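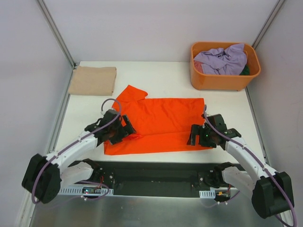

Well, we've finally put our order in! After what felt like an endless run of quotes (and far too many cups of tea), our little linen hire business at Kaewsai is getting a two-armed folding cell from Zaltis, and it should be on the floor by October.

I'll be upfront about the money, as a few of you have asked. We'd set aside enough to buy one outright, then the switchboard upgrade came in and ate a good chunk of it, so we've gone for a lease over 30 months instead. Puvo's price was lower on paper, but freight and spare gripper fingers were extra, and by the time I'd added those in there wasn't much between them.

The plan is to start with the small stuff. We send out 600 coloured cloths in a normal week, and 463 of last week's were plain table squares, so that's where the arms go first. Fitted sheets stay with us humans for now, sorry!

Skaltel is doing the wiring and the guarding, and I've kept 300 dollars a month aside for cable ties, fingers and whatever else wears out. I still don't know where we're going to put the old pressing bench. If you've got a ute and a spare corner of your shed, give me a yell before the end of September.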